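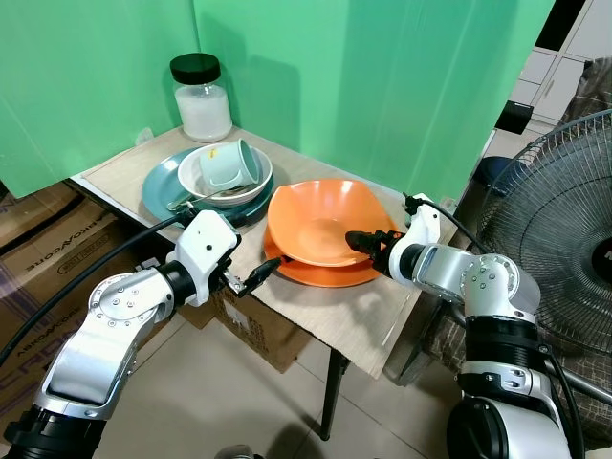 Orange bowl on its matching plate.

Most kitchens own too many kinds of dish. The cost is shelf space, and it is rarely measured. When I moved to Gromstead I inherited four partial sets with four different rim widths. None of them nested. A cabinet rated for 121 pieces held far fewer, and the upper shelf was mostly air.

Stacking height is set by wall angle and foot depth. A steep wall with a shallow foot nests well. A wide foot wastes height on every piece. Stores list the diameter and leave both of these out. They should be printed on the box, next to the dishwasher rating.
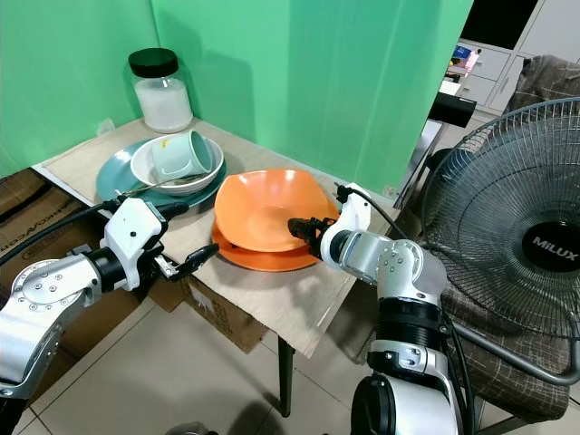

Should a household replace everything at once?
Replace by type, starting with bowls, which take up the most height per piece.

I would also drop the saucer. It occupies a stack of its own and is used a few times a year. A small plate covers the same work. Formal service is the usual objection, and it is a weak one for a home with one table.

Comments

Gudness: Foot depth varies within a single line. I measured mine in June and two bowls from the same box differed.

Cunska: Keep the saucers. They make decent lids.

Wei: What about mugs? Handles ruin any stack.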